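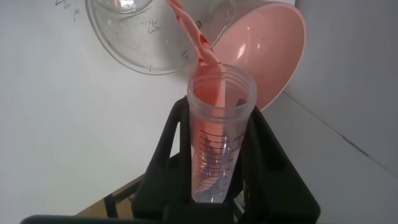

Filed under: Around the Benches

Print this item | E-mail this item

March 2026 | By the Newsletter Desk

If you have walked past the teaching lab at Bratthorpe lately and wondered about all the pink, it belongs to the Flilla evening class, which has moved on from weighing to pouring and is having a lovely time of it. We have always had a soft spot for this part of the course (it is the one people still bring up years later!), and this group has taken to it with real patience.

The practice liquid is water with a little coral-pink food coloring, so the level is easy to read against the small black numbers on the tubes. Everyone works at their own pace, first from the clear plastic beakers and then straight into the screw-neck tubes, which is a good deal harder than it sounds. Tilt slowly, let the stream run down the inside wall, and stop a little before you think you should. The last 2 ml are best added with a dropper, and please stand the tube in its holder before you begin.

The Wegener Room has been booked again for April, with places for 30, and beginners are as welcome as ever. Sign-up sheets are at the Brorkano Street desk. We would also be very glad of any clean graduated tubes your own department can spare, screw caps included if you still have them, as caps do have a way of wandering off over the winter. Old aprons too, please, the longer the better.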